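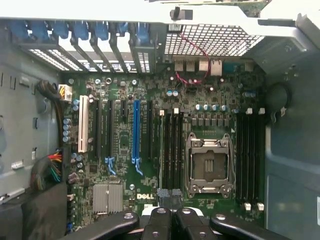

Unplug the tower, hold the power button for 3 seconds, and lay the case on its side before you touch anything inside.

1. Lift each blue clip to free its slot cover. Keep the covers – Danddale reuses them.
2. Press the slot latch and pull any card straight up.
3. Disconnect power leads by the plug, never by the wires.
4. Squeeze the blue parts of the drive carrier and slide it out.
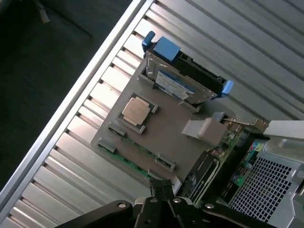
*Cooler off, memory slots empty, drive still in its carrier.*

Bag the screws and write the bin number (746 for Karkside towers) on the bag.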